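Polák Hall Partition Set

Product group: Room Dividers and Soft Partitions
Manufacturer: Polák
Supplied by: Grolluvport
Page revised October 22, 2020

The Polák Hall Partition Set is a freestanding curtain system for schools, libraries, places of worship and public meeting halls. It divides a large room into smaller areas without fixings to the floor, walls or ceiling. The set is supplied to institutional customers only.

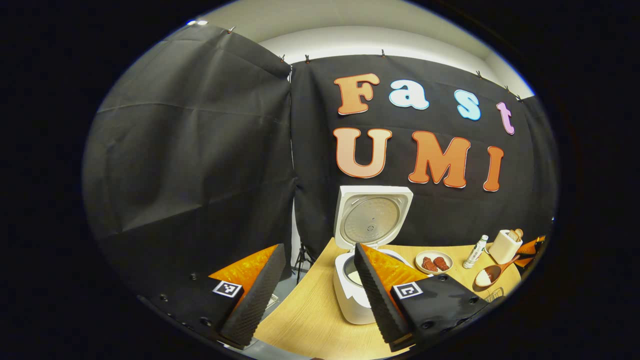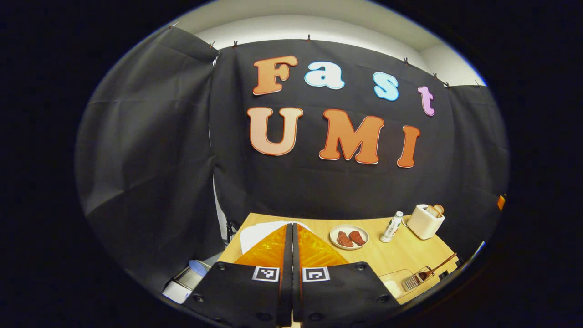

The partition consists of weighted steel bases, upright posts, telescoping crossbars and woven polyester curtain panels. Each panel has a sewn pocket through which the crossbar passes, so that the full weight of the cloth is carried evenly along its length. For a small display on a tabletop, a length of black fabric with its top hem held by small clips, as in the second photograph, is often sufficient, and customers whose needs go no further than this should consult the page for Polák Display Cloth. The Hall Partition Set is intended for longer runs, where the curtain must stand on its own for a full day and be taken down by two people at closing time.

Fabric

Curtain panels are made from woven polyester with a weight of 400 grams per square meter. The cloth is dyed before weaving and has a matte finish on both sides. Standard colors are black, charcoal, navy and oatmeal. Small differences in shade may occur between production runs, and customers who expect to extend a partition at a later date are advised to order the additional panels together with the original set.

Each panel measures 137 centimeters in width when laid flat. Panels are joined by a concealed strip of hook-and-loop tape sewn along both vertical edges. A fuller appearance may be obtained by hanging two panels on one crossbar. The partition reduces glare and blocks the view between areas. It has no acoustic rating and should not be specified where separation of sound is required.

Frame

Posts and crossbars are powder-coated aluminum. The posts lock at three heights by means of a spring button, and the crossbars hook into a slotted collar at the head of each post. No tools are needed for assembly. Corner collars allow a run to turn at a right angle in either direction.

Each base weighs 57 pounds and is fitted with a rubber ring on its underside to protect finished wood floors. Bases have a carrying slot and should be lifted by two people. A wheeled cart is available separately and is recommended for customers who move the set between buildings.

Contents of the Standard Set

Four weighted bases
Four upright posts
Three telescoping crossbars
Six curtain panels in one color
Two corner collars
One storage bag for posts and crossbars
Two storage bags for curtain panels
Printed assembly guide

Placement

The set is designed for indoor use on a level floor. Partitions must not obstruct exits, exit signs, sprinkler heads, heating outlets or marked walking routes. The customer is responsible for confirming that the proposed layout meets local fire regulations. A flame-resistance certificate for the curtain fabric is enclosed with each order, and replacement copies may be requested by quoting the batch number on the panel label.

Nothing heavier than a paper sign should be attached to the curtain. Pins and staples leave permanent holes in the weave and are not covered by the warranty.

Care

Panels may be machine washed in cool water on a gentle cycle and hung to dry. Do not bleach. Do not iron the hook-and-loop tape. Light marks can be removed with a damp cloth and mild soap. Panels should be fully dry before they are returned to their bags.

Ordering and Delivery

Orders are accepted from registered institutions by purchase order. A delivery charge of $70 applies to each standard set. Standard colors are normally held in stock at the Vuvov warehouse. Orders for delivery before the December holiday closing should be placed as early as possible, as the warehouse does not ship during that period.

Unused sets may be returned in their original packaging within the period stated on the invoice. Panels cut to a special length cannot be returned.

Related Products

Pivance Wheeled Cart for Bases
Polák Display Cloth, by the yard
Polák Additional Curtain Panel
Polák Corner Collar, pair
Replacement rubber ring for weighted base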